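Grinell Collectables
Basket (0)
My account
Home > Statues > Villains > Drernum, the Tide Warden 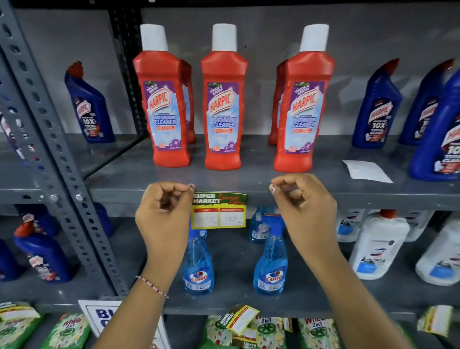 Drernum, the Tide Warden: painted resin statue

If you have followed the Seseo comics from the early days, you will remember where you were when Drernum first came up the harbour steps with that dreadful lantern and put out every light in the town. I was on a train, and I missed my stop! We have wanted to make a statue of him ever since, and after a good deal of sketching, arguing and starting over, he's ready to come and loom over your bookcase.

The pose comes from the closing pages of The Drowned Bell, just before he gives up his own brother to the sea. Remo Pellegrini sculpted him by hand before a single mould was made, and he has caught the thing so many readers love about the character, which is that tired, almost kindly look he wears when he is about to do something unforgivable. The coat is worth a long look too (Remo spent most of October on the hem alone, and grumbled cheerfully about it the whole time).

What you get

Drernum statue in painted resin
Harbour step base with felt underside
Lantern with a soft green light
Second right hand, holding the bell rope
Numbered card signed by the sculptor

Details

Character: Drernum, also called the Tide Warden
Series: Seseo
Height: 263 mm on the base
Edition size: 2,000
Sculptor: Remo Pellegrini
Paint: D'Amico studio
Released: July 14, 2023
Suggested age: 15 and over

Putting him together

He arrives in 5 pieces, and there's no glue needed. Stand the base on something flat and lower the body on to the peg, turning it gently until you feel it settle. The hands are held by magnets, so you can swap between the lantern and the bell rope whenever the mood takes you. Please hold him by the waist while you do this and not by the coat, as the trailing edge is rather fine.

The lantern takes one small button battery, which you will need to buy separately. The switch is tucked underneath, and a fingernail will do the job nicely.

Looking after him

A soft, dry make-up brush is the best thing for dust, and gets right down into the folds. Keep him out of strong sun if you can, for the sea greens in the coat are the first colours to fade. No sprays or wet cloths on the painted parts, please.

Will he match my other statues?

He's made to the same scale as our Bell Keeper and the Salt Widow, so the three of them can stand together and plot. He is a little taller than the Widow, as he should be, and his base lines up with hers along the left side to carry on the harbour steps. Readers who have only got as far as the second book may like to leave the signed card in its envelope for now, because it does give away what becomes of the bell.

Price and delivery

£73, with delivery within the UK included. We pack each one in foam inside a plain outer carton, and we'll send you a tracking number as soon as he leaves us. If a piece is damaged when you open the box, keep all the packing, drop us a line with your order number and we will sort out a replacement part.

Add to basket
Add to wish list
More from Seseo
Back to Villains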